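Handout 4: Notes on the Grenholm Open Day
Manipulation from the gripper's point of view
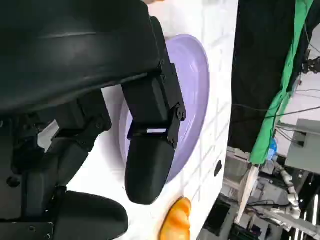 These notes cover the tabletop manipulation station at the Grenholm open day, 24th May, and are meant to be read together with the chapter on end effectors. The station ran a single repeated task, placing bakery items in tableware, and the operator talked through it while the arm was working. Most questions from the class were about what a wrist camera can and cannot tell the controller. A view from the wrist always contains part of the hand itself. With the finger over the lavender bowl, the black housing and bracket take up much of the upper left, and the pad hides part of the bowl's interior. The orange roll is just below the bowl and only partly inside the field of view. A detector working from this view alone has to accept an incomplete outline of the roll or wait until the arm moves.

1. Terms used at the station

Tool center point (TCP): the reference point between the finger pads. All target poses are given for this point, and the offset from the wrist flange is stored in the tool file.

Eye-in-hand: the camera moves with the wrist. Distance to the object shrinks as the hand approaches, so resolution on the object improves until the pads start to cover it.

Eye-to-hand: the camera is fixed in the room. The view is stable, but the arm can block it. The Jorlow controller accepts both types, and the operator switched between them on request.

2. Task sequence

The cycle was explained in this order:

a. Move to the survey pose and take one image.
b. Estimate the position of the bowl and the item.
c. Approach the item from above with the fingers open.
d. Close to the force limit and lift.
e. Move over the bowl, lower, and open.
f. Return to the survey pose.

Step d drew the most discussion. Bread deforms, so finger position by itself is a poor sign of a good grasp. The Jorlow setup reads motor current as well and stops closing when either limit is reached. The current limit is set per item class and was not changed during the visit.

3. Self-occlusion

The pads are the part of the hand that matters most and also the part that blocks the view at the worst moment. Three ways of handling this were mentioned. The first is to mask the hand in the image, using its known shape and the current finger opening. The second is to freeze the last clear estimate and finish the motion without new image data. The third is to add a second viewpoint. The station used masking down to a set height and a frozen estimate below it. Note that a frozen estimate fails if the item rolls after contact, and round items do roll.

4. Background

A work area in a busy hall puts a lot of irrelevant material in the image. Cloth, cables and other equipment can all trigger false detections. The work surface at the station was white with light gray grid lines, against which both the bowl and the roll stand out clearly. Detections outside the surface boundary were discarded before planning.

5. Logged results

The operator gave the following from the station log:

Cycles attempted: 1,274
Items placed in the bowl: 931
Stops requiring a manual reset: 17

The remaining cycles ended in a missed grasp or a drop, and the arm returned to the survey pose by itself. The log does not separate the two cases. The Mertens training set used for the detector has 4,000 labeled images.

6. For the next session

Compute the placement rate and the manual reset rate from section 5. State which extra log field you would need to tell a missed grasp from a drop, and which sensor would supply it.

Sketch the hand mask for two finger openings, fully open and closed on a round item. Mark the region where the item's outline is lost.

Reading: end effectors, sections on compliant pads and current-based force limits. Bring the tool file printout.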